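In Defence of the Simulated Term

By Carla Nassar

Akel College has for several years asked its senior robotics students to build a machine, and has marked them on whether the machine moves. Under the present course, set out in the Illomari syllabus, a student may complete the year without tightening a single bolt. The work is done in simulation. Parents have written to object, and so have two of my colleagues. I wish to set down why I believe the change was sound, and where I think the critics are right.

The first objection is that a simulated room is a toy. A look at the working environment should answer part of this. Students are given a furnished space with the sort of clutter found in any shared workplace, and their arm must be made to act within it.

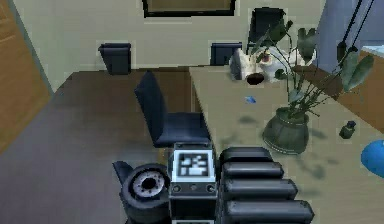 The simulated room, with the arm in the foreground and the long table beyond.

A plant with broad leaves is a hard thing for a novice to plan around. So is a chair tucked in near a table. Under the former course, students cleared a bench, placed one block on it and wrote a program that worked for that block. They learned to prepare a bench. I do not say this unkindly, as I taught that course myself and thought well of it at the time.

The second objection concerns fairness, and here the case for simulation is strongest. The old workshop held 2 arms for a cohort of 53. A student who was confident, or who lived close enough to stay late, had far more time at the controls than one who caught the early bus. Dima Azar kept the booking sheets for that last year, and they make uncomfortable reading. Each student now has the same room and the same arm, and may attempt a task at home as often as patience allows. Our records for the first term show 1179 attempts lodged, many by students who had seldom booked the workshop.
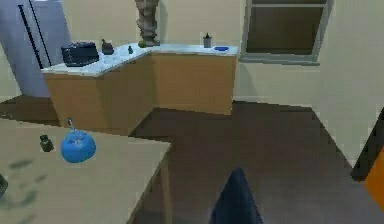
Failure also costs less. A collision in the workshop could end a lesson and sometimes a budget, and the students knew it. They grew cautious in ways that did them no good. In the simulated term they try the awkward approach first, watch it go wrong, and talk about it with a candour I had not heard before.

I concede a good deal to Majdi Tarawneh, who has argued in our staff bulletin that simulated friction flatters the programmer. He is correct. A real motor warms, a real cable snags, and a student who has met neither will be surprised by both. For that reason I support his proposal that every student receive 90 minutes with a physical arm before the July assessment. I would go further and have the session marked — modestly, but marked — so that it is not treated as an outing.

What I cannot support is a return to the bench and the single block. The college has limited money and limited floor space, and it has a duty to every student enrolled, including those who will never ask for a turn. The syllabus comes up for review this winter, and I ask that the simulated term be kept in it.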